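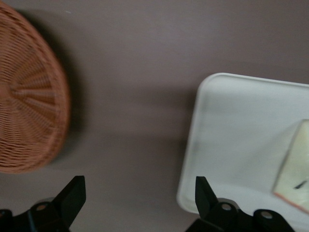 Setsuko Hosoda has called the first showing of Orunine the night she stopped thinking of student films as homework, and plenty of people who follow the Stikmont Student Film Showcase would agree with her. Orunine is a short documentary by exchange students at Haden College, shot during a summer term in the river town of Stikmont. It runs 30 minutes and takes its name from the boarding house where most of it was filmed.

Background

Haden College had been sending students to Stikmont for language study for years before anyone thought to hand them a camera. The idea came out of an evening class in oral history, in which students recorded talks with their landlords, bus drivers and classmates. The recordings were so lively that the college set aside money for a film, and two students, one directing and one on sound, got to work in July with borrowed gear and a great deal of nerve.

Content

The film follows one group of newcomers from their first shared supper to their last exam. Much of it takes place in the kitchen, where four languages are often going at once and the subtitles gamely try to keep up. There are wonderful long stretches with no narration at all: a lesson in folding dumplings, an argument over the bus timetable, a phone call home taken on the back stairs. The best-loved sequence is the Yoshida footbridge walk, in which the students practice for a speaking test by shouting the answers across the water to each other. It is very funny, and by the time they reach the far bank it has become rather moving as well!

Release

Orunine was first shown on August 3, 2018, in the Haden lecture hall, which seats 400. Every seat was taken, and the doors were left open so that people in the corridor could listen. It won the audience prize at that year's showcase with 2812 votes, most of them cast online by former students. A slightly shorter cut, without the bus timetable argument, was later made for classroom use. Fans of the film tend to prefer the original.

Influence

The showcase added a category for exchange students the following year, and several entries since have borrowed the film's habit of letting people talk over one another. Haden still screens the full version for each incoming group during their first week, usually with supper beforehand.

See also

Stikmont Student Film Showcase
Haden College
Yoshida footbridge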